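Public Access to Contract and Audit Records: Frequently Asked Questions

Municipality of Salgado, Office of the Records Officer

Which records can I request?
Any contract, invoice, audit report or change order held by the municipality, including those of companies in which it owns more than half. Drafts that were never signed are excluded. Personnel files are handled under a separate procedure.

Do I have to live in Salgado to file a request?
No. Residency and citizenship are not checked. Companies and associations may file under their registered name.

How do I file?
Use Form R-2, available at the front counter or by mail. State the contract number if you know it. If you don't, give the name of the supplier and the year. Requests that say only "all documents" are returned for clarification, and the response period starts again when the clarification arrives.

How long does a response take?
Fifteen working days. The Records Officer, Zdislava Baláž, may extend this once by ten working days when records must be collected from another department. The extension notice must name that department.

What does it cost?
Inspection at the office is free. Paper copies are free for the first 300 pages in a calendar year, per requester. Pages beyond that are charged at the posted rate. Electronic copies carry no charge.

Why are parts of some pages blacked out?
Bank account numbers, home addresses and signatures of private persons are removed. Prices, quantities and delivery dates are not. A supplier may ask for a unit price to be withheld as a trade secret, but the request must be in writing and is itself a public record.

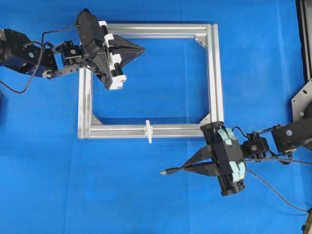 Audit of the Cloltwood supply contract

What did the audit cover?
All payments made to Cloltwood under the equipment supply contract, together with two subcontracts held by Rultex. The auditor, Libor Mikuš, examined 1,295 invoices. Of these, 261 had no matching delivery record.

Does a missing delivery record mean the goods were not delivered?
No. It means that delivery can't be confirmed from the file. The report lists these invoices in Annex C, and the purchasing department was told to answer each entry in writing. Its answers are added to the annex as they are received.

Was the matter referred to the prosecutor?
The council voted in February to refer Annex C and the related correspondence. The municipality does not comment on the referral. Questions about it should be sent to the prosecutor's office.

Can I see the minutes of that vote?
Yes. The minutes and the roll call are open for inspection. The closed part of the session is summarized in one paragraph, as the bylaws require.

My request was refused. What can I do?
File an appeal within 30 days of the date on the refusal letter. Appeals are decided by Dušan Bednárik, the deputy clerk, who takes no part in first decisions. If the appeal fails, the case may be taken to the administrative court.

Where do I send an appeal?
Records Appeals, Room 355, Salgado Municipal Building. Appeals left at the front counter before 4 p.m. are stamped the same day.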